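PRESS RELEASE
For immediate use

Okbridge housewares shop puts kitchen baskets and step stools on one shelf, opens second store in Liltport

LILTPORT, 16 September 2024. Andwood, the Okbridge kitchen and housewares shop, opens its second store in Liltport this week. Small things for the kitchen, mostly. Baskets, stools, seat covers, paper goods. No appliances, no fitted cabinets.

The Liltport store carries 266 lines at opening, with more than 17 of them new to Andwood. Baskets take up the front wall. Round ones, square ones, stacking ones, most with holes in the sides so vegetables can be rinsed and left to drain. The Okbridge customers buy these more than anything else and keep asking for lighter colors, so lighter colors it is. Pale blue, cream, a soft green.

Next to the baskets, step stools. Plastic, low, easy to wipe down. A lot of shoppers told staff they hardly stand on them. They put the vegetable basket on top while they sort the shopping, or sit on them to trim greens. Andwood has moved the two together on the shelf and prices them as a pair, with 5 dollars off when bought at the same time. Offer runs untill stock is gone.

Chair and seat covers come from Wuisan, the sewing workshop that has supplied the Okbridge store since April. Large floral prints, cut long. Machine washable. Wuisan will also take orders at the Liltport counter for odd sizes, allow 7 working days. Bring measurments of the seat and the drop to the floor, not just the chair model.

"People cook in the kitchen they have. They want somewhere to put the bag down and somewhere to put the greens," the store said in a statement. "We sell things for that."

Also at the Liltport store:

Drawer liners, cut to length at the counter
Paper bags, plain and printed, single or in packs
Floor mats for in front of the sink
A swap box for clean baskets and tubs with no lid

The store is on the ground floor of the Liltport market building, side entrance. Parking behind. Deliveries inside Liltport and Okbridge only for now, Andwood is looking at a wider area but has no date yet.

Press can visit during opening hours, no need to book. Samples of the baskets and covers on request, please return the covers.

Contact: Andwood press desk, at the Okbridge store counter or by letter.

Photo: light blue basket on a beige step stool, floral seat cover at left.

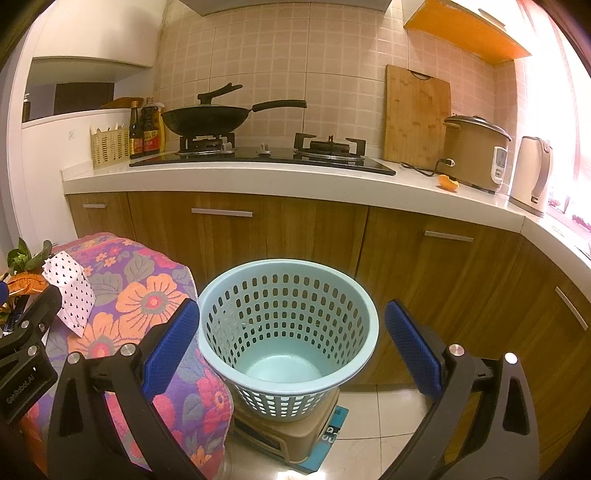 Page last changed: 16 September 2024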